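Equipment planning, second report: Otbridge kitchen handling project
Period covered: up to the end of February

## Where we are

The simulation work is now far enough on to base the purchase list on it. At the last report we had one arm model and a bare worktop. We now run a full counter with mixed items on it, and the team at Otbridge can change the layout without help from Gekisville.

We have still not bought an arm. The grant allows for one this year and we would like to place the order once the gripper question below is settled.

## Gripper choice

Three grippers were on the original shortlist. One has been dropped on price. The two left are a parallel-jaw model and a linkage type with two fingers, and both have been tried in simulation on the same set of tasks. Thin handles lying flat on a hard surface are the main difficulty, so most of the runs have gone on those.
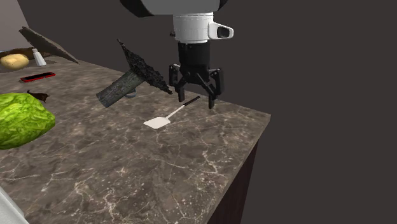
We have done 210 runs so far, split evenly between the two. The linkage type is the better fit for our list of objects, but it costs more and the spare fingertips are sold only in sets. We have asked Murno for a price that includes two spare sets, and for the loan of a unit before we commit. They have agreed to the loan in principle - no date yet.

Simulated contact is not something we would want to buy on alone. The loan unit matters for that reason and we ask that the order is not brought forward to meet the year end.

## Budget

- Arm and controller: quote received, within the agreed figure.
- Gripper: over the agreed figure if we take the linkage type with spares. We propose to cover this from the workstation line, which is underspent.
- Mounting and guarding: Ní Bhriain has quoted for the stand. Guarding is still to be priced.
- Computing: no further spend expected.

Delivery on the arm is quoted at about 14 weeks from order. The stand is quicker and can wait until the room at Otbridge has been measured again, as the first drawing left out the heating pipe.

## Decisions needed

1. Approval to move money from the workstation line to the gripper line.
2. Agreement that the arm order waits for the loan unit.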